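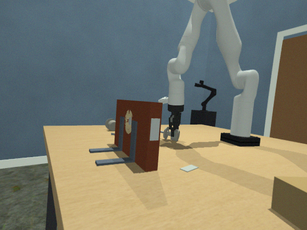
Shahzad Minhas wrote: Reopening this one. I pulled the December batch again this morning and I still get 771 usable episodes where the job sheet says 800. The loader doesn't complain, it just finishes early. Are the others gone, or are they sitting somewhere I can't see?

Reply from Ximena Gallardo, Jan 3, 2024

Hi Shahzad, and happy new year! Thank you for reopening it instead of quietly training on the short set, which I would have been tempted to do in your place. The episodes aren't gone. All 800 are on the Brukum disk, and I opened a good handful of them from start to finish over my coffee to be sure. So please don't ask Anisa to run the whole batch again, she has enough queued up this week.

What I think is going on is in the filter step and not in the simulator. You may remember that in December we changed the success check for the tabletop pick tasks. Before the change, an episode counted when the gripper closed and the object's height went up. After the change it also has to stay up for a set number of steps. The check reads the object's height against the tabletop, and it takes the tabletop height from the task file. Sandrine's new table was put in partway through the batch, and the task file kept the old value. So some perfectly nice lifts of the dumbbell-shaped object are being thrown out as "not lifted", because as far as the filter knows it never left the wood.

What I tried, in order:

Ran the loader with the filter off. It returned 800 episodes, no errors, no empty files.

Ran it with the old filter. Also 800.

Ran it with the new filter and the old table height. I get your 771, the very same list of episode numbers you attached.

Ran it with the new filter and the table height read from the simulator itself. This one stopped halfway with a missing key, "surface_z", on the episodes recorded before the table swap. I have not fixed that yet. Facundo thinks we can fill it in from the older config, and I believe him, but I'd like to see it work on a small set first.

One more thing while I'm in here. When you look through the rejected ones, please watch the ones with the reddish-brown box standing up in front of the back object. I was half convinced the box was the trouble, that the arm was brushing it on the way down and the episode was being marked as a collision. I went through the contact logs and found nothing of the sort in any rejected episode. Still, you have fresh eyes, and I have been staring at the same table for a long while now - so if something looks off to you, say so.

Workaround for today: set filter_mode to "legacy" in your Tilden config and carry on. You'll get the full batch. Those labels are a bit more generous than we want, so keep that run separate from the final one and put the filter mode in the run name.

Shahzad Minhas wrote: Legacy mode gives me 800, thanks. Do I need to throw away the first 500 I already trained on?

Reply from Ximena Gallardo

No, keep them! I compared your first 500 against the unfiltered list and none were dropped, they all come from before the table swap. Your checkpoint is fine to continue from.

I'm going to test Facundo's fill-in on 85 episodes tonight, a mix of both tables, and post the counts in this ticket. Leaving the status at In Progress, assigned to me.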